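**Bralel policy – dropping the wrist cams, results so far**

posted by **tangent_bus**, September

Quick dump before I lose the notes. Two arms, desk clutter task, pens + ruler + small stuff on a white table.

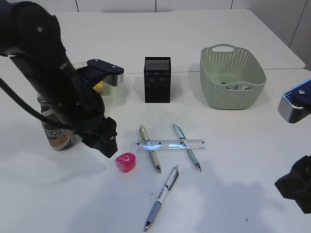 *fixed cam view, left gripper just above the table near the small pink-red thing*

We trained the Bralel policy two ways on the same 412 demos. One with wrist cams + fixed cam, one with fixed cam only. Everyone in the lab figured fixed only would tank. It didnt, at least not on the easy objects. 20 trials per object per policy, new layout each time.

- small pink-red thing: 17 with wrist, 16 without
- pens: 14 with, 6 without
- ruler: 9 with, 2 without

So my claim – for chunky stuff you can skip wrist cams and save a lot of hassle. Code goes up when I've cleaned it.

---

**mudflap_iv** wrote:

412 demos is tiny. Fixed only might just need more data to catch up on the pens. We had 2,472 on the Inon setup and the gap mostly closed. Also 17 vs 16 out of 20 is nothing, you can't say "no difference" off that. Do more trials.

---

**tangent_bus** wrote:

> 17 vs 16 out of 20 is nothing

Sure, fair. I said it didn't tank, didn't say equal. More trials when I get the arms back, Hegarty group has them until the end of the month.

---

**oxbowlake** wrote:

Not sold on the ruler number. Clear plastic, reflections all over it in your pic. That's a lighting problem first and a camera count problem second. Kill the glare, run it again, bet fixed only doubles.

---

**tangent_bus** wrote:

Doubles to 4 lol. Still bad. But yeah, could try a diffuser.

---

**kettle9** wrote:

Disagree with oxbow. A ruler lying flat is thin, the fixed cam can't tell when the fingertips are at the table. Depth is the whole issue. Same for pens. Glare makes it worse but you'd see the same thing with a painted ruler.

Question for OP, were the fails misses or did it press into the table?

---

**tangent_bus** wrote:

Went back thru the logs. Pens, fixed only: of the 14 fails, 9 closed too high and got air, 3 pushed down until the force limit tripped, 2 went for the wrong pen. Didn't log the ruler fails that way, should have.

---

**kettle9** wrote:

9 too high. Theres your depth problem.

---

**mudflap_iv** wrote:

Or theres your not enough demos problem. A policy that's unsure about height hangs back. Ours did exactly that early on, then stopped.

---

**oxbowlake** wrote:

ok I'll give you the pens. Not the ruler, until somebody runs a matte one.

Side thing, the left arm covers most of that coffee can from this camera. Anything behind the arm is gone for fixed only. Did you score trials where the target was hidden at the start?

---

**tangent_bus** wrote:

No, layouts where the target started hidden got tossed for both policies. Probably flatters fixed only, I'll put that in the writeup.

Plan for now:

1. matte ruler next to the clear one, same layouts
2. go up to 840 demos, see if the pen gap moves
3. keep the hidden layouts, score them seperately

---

**mudflap_iv** wrote:

Do 2 first. And hold out the same layouts for both sizes or I'll be back here complaining.

---

**kettle9** wrote:

Would do 1 first, takes an afternoon. If you have the Flonitance loader, it can mask the wrist streams at train time so you don't need two copies of the data.

---

**tangent_bus** wrote:

Didn't know about the masking, thx. Been keeping two copies like an idiot. Doing 1 then 2, will post the ruler numbers in this thread.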